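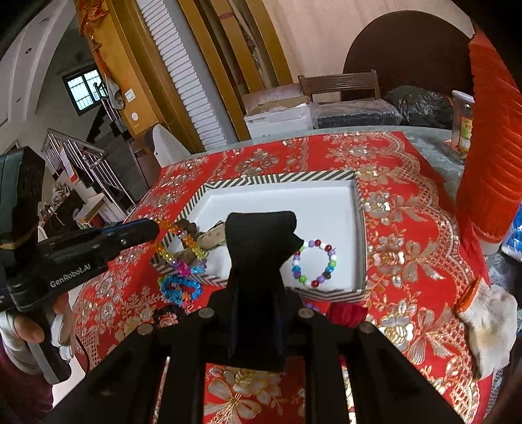
Dexter Ruiz-Ortega sorts beads the way other people do their taxes, late and with a good deal of sighing. He runs Karakaya, a one-man stall of bracelets and hair accessories, from the dining table of his apartment, and he would like it known that the tablecloth came first.

"It was my aunt's," he says. "Red, gold flowers, bows, a lace border printed on it. She used it at Christmas and for one very long divorce. I tried working on a plain white sheet and I made ugly things for a month."

The rest of the equipment is a box lid. It is shallow, white inside, with black and white stripes on the rim, and it held a pair of boots he no longer owns. Whatever goes in the lid is under consideration. Whatever stays on the cloth is waiting its turn, which can take until June.

I ask whether a lid is a system.

"It's a flat thing with an edge," he says. "You'd be surprised what people charge for that."

He learned the trade from Mortimer Tran, who sold at the Ukau night market until his knees gave out and who still calls with opinions. Tran believed in single colors. Ruiz-Ortega plainly does not. One round bracelet puts glossy white next to dark red, lavender, purple, lime green and blue, and then adds a brownish bead for reasons he declines to give.

"Mortimer asked me if I dropped it," he says. "I told him it was the best one. Then I priced it too high and it's still with me, so maybe we were both right."

The orange strand that fades to yellow is his favorite, mostly for the big magenta bead, which he admits does nothing for the fade. A bright blue bracelet with flower-shaped beads is the kind children reach for. "And then the mother puts it on and walks off with it."

The hair things started as filler. He added a few so the stall would look less empty, and last season they paid the rent on it, all 165 dollars. He sold 210 of them and about half as many bracelets. This has not improved his mood.

"I spend an evening choosing beads," he says. "Somebody walks up and wants a brown hair tie."

At home there are 3000 beads in jars, by his count, and he did count, during a power cut. He plans to thin them out before the next market. First he has to clear the table, because his sister is coming to dinner and has asked, in writing, for somewhere to put a plate.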